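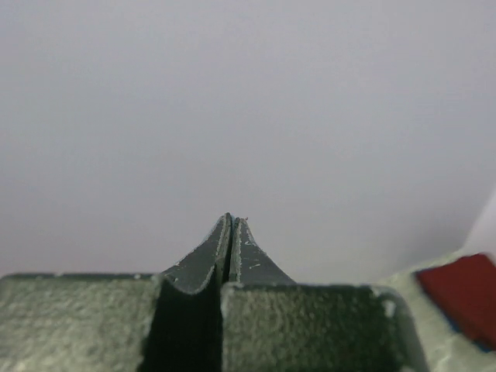 How to Wash, Dry and Fold Brightly Colored Cotton

If you have ever opened the washer and found that your good white pillowcases are now the color of strawberry milk, pull up a chair. I have done it to my own sheets, to my mother's tablecloth and to a whole set of guest towels the night before the guests came. After a few years of that I started writing down what worked, and this page grew out of those notes. It covers plain woven cotton and cotton jersey: T-shirts, dish towels, napkins, bandannas, simple curtains. Wool and silk need a page of their own and I'm not the person to write it.

What you'll need

A bowl or a clean sink
An old white rag you don't care about
Liquid detergent without bleach (I use the unscented one from Tesar, but any mild one will do)
A mesh bag for small things
A drying rack or a line out of the direct sun
A flat surface for folding, as big as you can manage

Step one: find out which things bleed

Dampen a corner of the garment somewhere that won't show, like an inside hem. Press the white rag against it and hold it there while you count slowly to twenty. Look at the rag. If it's clean, the piece can go in with other colors. If there's a faint tint, wash it with things in its own color family for the next few loads. If the rag comes up properly red or blue, that piece washes alone until it passes the test.

Do this with every new red, and with navy, and with black denim if you own any. Turquoise and teal are usually better behaved, though I had a Rana beach wrap once that turned the rinse water green for an entire summer and never seemed to get any paler itself, so who knows where it was all coming from.

Step two: sort, and don't be too fussy about it

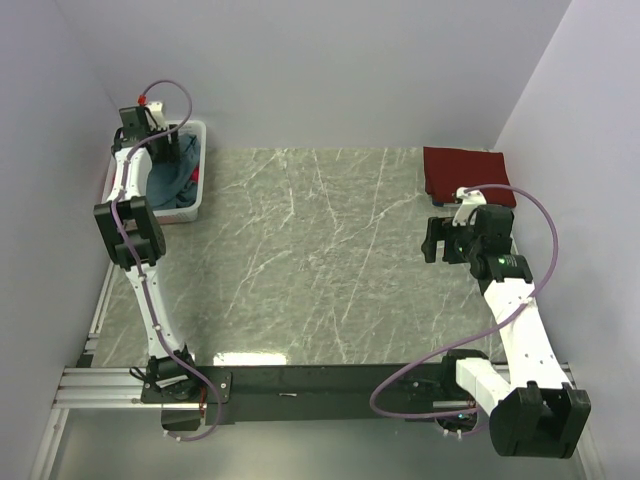 I know people with five hampers and a label on each. If that makes you happy, wonderful! I keep 2 piles, warm colors and cool colors, and the whites wait their turn on the shelf. Purple goes wherever there's room. The one thing I am strict about is weight. A heavy bath towel will beat up a thin T-shirt in the same drum, and the shirt comes out with those little bobbles on the front, right where everybody looks.

Turn printed things inside out. Button the bottom button of a shirt and leave the rest open. Check pockets, then check them again if there are children in the house.

Step three: wash cool and leave some room

Use cold water. Fill the drum until you can still get your whole hand in above the clothes and wiggle it. More clothes than that and they can't move, so the soap sits in the folds and dries there in pale streaks that look a lot like fading. Half a cap of detergent is enough for a medium load in soft water. If your water is hard, use the full cap.

About vinegar and salt. My grandmother swore by a cup of salt in the first wash, and I did it for years out of loyalty. I have since run the same dish towels with it and without it and I can't tell them apart. A splash of white vinegar in the rinse does leave towels feeling softer, so I kept that one. Please don't ever put vinegar in with chlorine bleach, even a little of it, as the two make a gas you do not want in your laundry room.

Take everything out as soon as the machine stops. Bleeding happens most when damp things sit pressed together, and an evening forgotten in the drum will undo all your careful sorting.
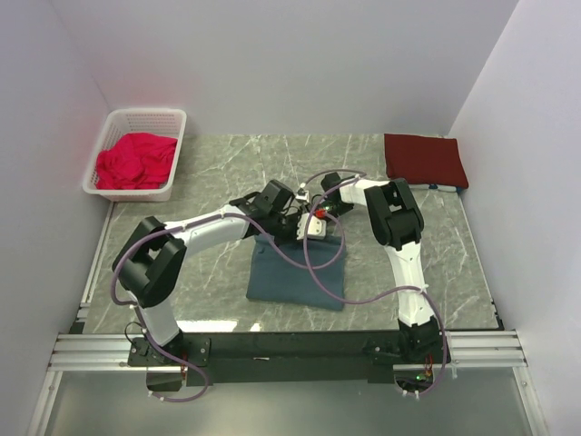
Page last changed: November

Step four: dry it gently

Shake each piece hard, once, holding it by two corners. It makes a lovely snap and saves you half the ironing. Hang shirts from the hem and towels from the short side, and keep the reds away from a sunny window. Sun fades red faster than any washing machine will.

If you use a dryer, set it to low and take things out while the seams are still a tiny bit damp. My folding rack is a Skukel, bought secondhand with one leg already mended, and it holds a full load if I'm patient and put the socks on the crossbars.

Step five: fold on something flat

Folding on the bed is fine for sheets. For anything you'd like to stack, though, use a table or a counter, because a mattress gives under your hands and the edges wander. Wipe the surface first.

For a towel or any plain rectangle:

Lay it out with a long side toward you and smooth it from the middle outward with your palms.
Bring the left edge over to the right edge and line up the corners before you let go.
Smooth again.
Fold the bottom up to the top.
Fold once more if your shelf is shallow, and put it away with the rounded fold facing out.

For a T-shirt, lay it face down, fold each side in toward the middle with the sleeve turned back on itself, then bring the hem up to the collar. Mansa Acheampong, my neighbor across the hall, folds hers in three from there and stands them upright in the drawer like file cards. I tried that and liked it very much for a month - then I went back to stacks, out of habit more than anything.

If a piece comes out crooked, open it all the way up and start over. Trying to tug one corner straight only pushes the trouble to the other side. 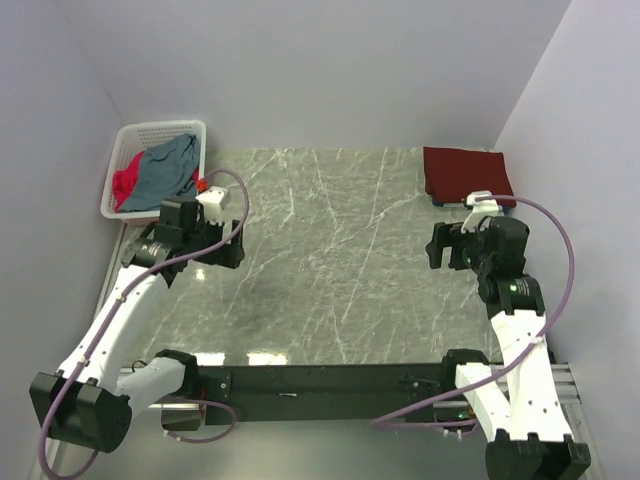
Duluth, Minnesota, November

A few additions from readers' letters, now that the cold has come and everyone is drying indoors.

Milan Prins asked what to do when a red sock has already done its worst. Don't dry the load! Heat sets the color. Wash the tinted things again right away in cold water by themselves, and if they're still pink, soak them overnight in oxygen bleach mixed as the package says. Check the care labels first. I've rescued most of a load that way, all except one linen napkin that is pink to this day.

Another reader wanted to know how to store summer curtains. Wash them before they go away, even if they look clean, and make sure they're dry right through the hems. Fold them loosely with a cotton sheet between the colors and keep them out of plastic bags. I refold mine along different lines in January so the creases don't settle in.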